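ok snack tray thread, part whatever. the bedroom is now the snack room, I don't make the rules
1/7

started because the Plilton shop does free shipping once you hit 1000 points and I was at 600. so I bought chips. a normal amount of chips for a person with 2 guests coming
2/7

everything got dumped on the flower tray next to the bed because the kitchen counter is full of jars right now (December me will deal with it). tray + quilt + snacks = way too many flowers and I love it

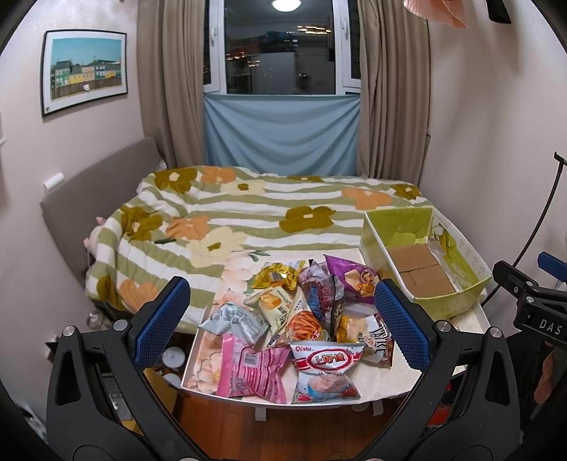
posted by sondelau_snacks
11:40 pm · 7 replies

3/7
yes that's the wavy green stripe quilt, ppl asked last time. big flowers all over it. it came from Skarham, the outlet one by the bus station, and I have washed it so many times. orange flowers still orange. the olive ones get lost a bit at night but in daylight they're great

also the blue cloth under the window — not a curtain, dont ask, it's a draft thing. the taupe curtains do nothing on their own. this building leaks cold air like crazy from October on

4/7
sorting. my system:
salty up front
sweet in the back
anything triangular goes on top, those bags slide off everything and if you put them underneath the whole pile tips. learned that the hard way on the De Smet trip, chips all over the back seat

5/7
the triangle ones are my favorite shape tho. the white and red 上好佳 with the big oval is the one I always go for first. also a triangular french fry bag in the pile, cream on top, and I'm hiding that one from the guests 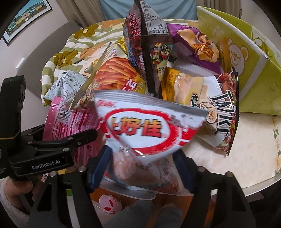 6/7 — WHAT I'D BUY AGAIN
fries, always. anything shrimp flavor. those little mixed ball ones if they're on sale, otherwise no

would NOT buy again: the seaweed twists from last order. taste like the bag. gave them to my sister and she gave them back

7/7
rule for tommorow: no opening anything on the quilt. eat over the tray or eat in the hall. crumbs in that stripe are impossible to find until you're lying on them

if you know where to get another tray with the pink and peach flower lining pls tell me, want a second one for the tea stuff. ok bed. gotta move all this first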